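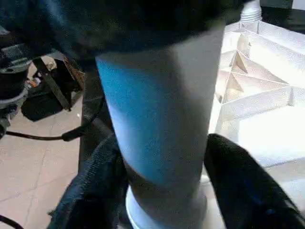

Meet the Takix, a robot helper with two arms that you can try out in your own workshop! It comes from a small company called Jusness, and it was made for people who put things together and take them apart. Each arm ends in a gripper, a bit like a hand with no palm. To hold something round and smooth, such as a white cylinder, the gripper puts one black finger on each side and squeezes. Sounds easy, right? Try it with two pencils and a paper cup - squeeze too hard and the cup crumples, squeeze too softly and it slides away.

Lucienne Besson tested the Takix for us all through December. Her favorite part was the teaching. You don't type in a long list of orders. You guide the arms through a job, they save the moves, and then they have a go by themselves. Her first job took 11 tries before she was happy with it. "I cheered so loudly that my neighbor came over," she told us.
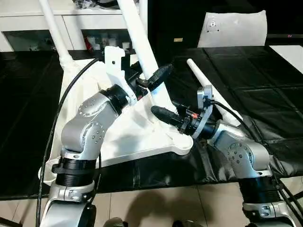 Robots at Work, Issue 200

Two arms are handy for big, awkward things. Think about fixing a bike: you often need to hold it in one place while you work on another. The Takix can have one gripper near a bracket and the other up against a handle grip. Look for the black rings on the arms, too. Those are the joints, and they do the job of your shoulder, elbow and wrist.

What didn't Lucienne like? The cables! They have to go somewhere, and she spent a whole morning moving them out of the way. The arms are also slow when they are learning something new, so you need patience (and maybe a snack).

Gaspard Hamel, who is 11, wanted to know if it could tie shoelaces. Not yet, Gaspard! Laces are floppy and change shape all the time, and that is very hard for a robot.

WORD BOX
Gripper: the part of a robot that grabs and holds.
Joint: a place where an arm can bend or turn.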